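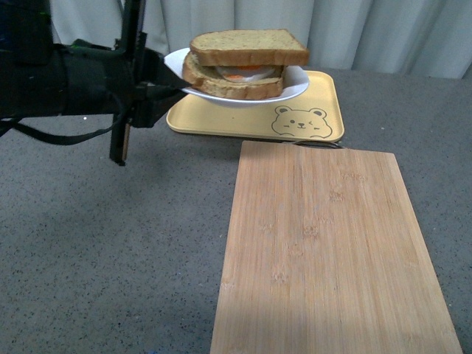 Fatberg seeks live bassist and backing vocalist

Home | News | Gigs | Classifieds | Contact

Print this page | Email to a friend
14 shares | 3 comments

Fatberg are after a bass player to replace our current one, who is moving interstate after the June shows. We are a four-piece playing loud, fairly slow guitar music with a lot of harmony singing on top. Our second record, Molley, is finished and we need someone who can learn it and then play it in front of people.

What's involved

Rehearsals are one evening a week, 7 pm until 10.30, at Irkow Studios. There is a bass cab in the room, so bring your own head, leads and pedals. Room hire is split four ways.

We play mostly pubs and small halls with up to 200 people in. The set is the whole of Molley plus a handful of older songs. Two are in drop C and the rest are in standard, so a second bass helps but we can lend you one.

You should be able to:

- play with a pick and keep time at slow tempos
- hold a low or middle harmony while playing
- learn songs from recordings, as none of it is written down
- get yourself and your gear to rehearsal
- take time off work for a run of regional dates

Age doesn't matter. Previous touring is useful but we would take a reliable player without it. If you are in another band, tell us at the start so we can compare calendars.

Money

Gig fees are divided equally after fuel and accommodation. Some nights that is $200 each and some nights it is nothing. Songwriting on Molley is already settled, and anything you help write from here on is shared.

How to apply

Send a recording of yourself playing and singing at the same time. A phone recording is fine. Add a few lines about what you've played in and which evenings you are free. Please don't send a showreel.

We'll send three songs to anyone we want to hear in person. Auditions run 20 minutes each at Irkow, upstairs in room 314. Guitarist Indrek Pētersons is handling replies, so put "Pētersons – bass" on your message and leave it at the Irkow front desk or send it through the contact form on this site.

Email to a friend | Print this page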